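Equipment planning (service robot cleaning)

From the Buto facilities wiki. Category: Purchasing, Automation. This article needs a second reader.

Equipment planning in service robot cleaning means the buying, budgeting and scheduling of gear for robots that work in washrooms, guest bathrooms and similar small rooms. Covers the arm and base, grippers, fingertip pads, tools, spares, charging, room changes. Does not cover floor scrubbers, see separate article.

Overview

Most budgets start with the robot and end there. Usual mistake. The robot is one line. Pads, handles, brushes, mounts and staff hours make up the rest, and they come back every year. Buyers at small hotels tend to lease. Bigger sites buy outright and keep a spare gripper on the shelf.

Planning is normally done per room type, not per building. A bathroom with a glass shower enclosure is a different job from a plain washroom, even with the same fixtures. Glass and glossy tile both throw back light, and that can trouble depth cameras. Test in the real room before signing anyting.

Budget lines

Capital: robot, charger, second gripper if the vendor sells one.
Consumables: fingertip pads, brush heads, wipes, cleaning fluid.
Tooling: handles the gripper can hold, racks, wall clips.
Room work: moving cables, blanking plates, a fixed spot for each tool.
Labor: setup, teaching, someone to be there during trials.
Reserve: repairs, shipping, loan unit.

The Ofori sheet is the one most sites here copy. It splits costs over 7 quarters and puts pads and tool handles on their own line. The older Gamier sheet lumps them under "misc", fine for a pilot, useless after that.

Gripper and tooling

Two-finger grippers are the common choice. Things to check before ordering: how wide they open, pad material, clearance of the linkages next to porcelain and walls, whether the pads can be swapped on site. Also if the housing can be wiped down. Ask for the cleaning agent list in writing.

Tool handles are often overlooked. Thin, smooth handles turn in the pads. Nullico's planning notes allow $166 per room for handles and racks and $468 per robot for a year of pads. Local prices differ, so treat both as placeholders until quotes are in.

Room survey

Done on foot, one room at a time, before the order. Note tile finish, glass panels, hoses, sockets, loose cables, wall phones with hanging cords, low brackets. Anything that dangles near the toilet or sink goes on the list. Measure the gap beside the toilet at gripper height, its usually the tightest spot in the room.

Schedule

Nine weeks from survey to first unattended shift is the planning figure at Buto. Quotes take longer than expected. Deliveries are booked in on a Wednesday, mornings only, loading dock closed after lunch. Training starts once the racks are up.

Order of purchase: survey, racks and clips, robot, pads. Spares go on the same order as the robot, shipping is cheaper that way.
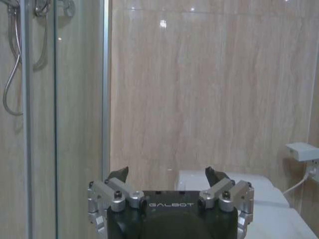
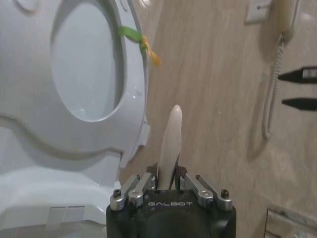 Galbot gripper in a bathroom: open in front of the tiled wall (first), and with a white, handle-like object between the fingers, next to the toilet (second).

See also: Lease or buy; Spare parts shelf; Washroom survey form; Pad replacement log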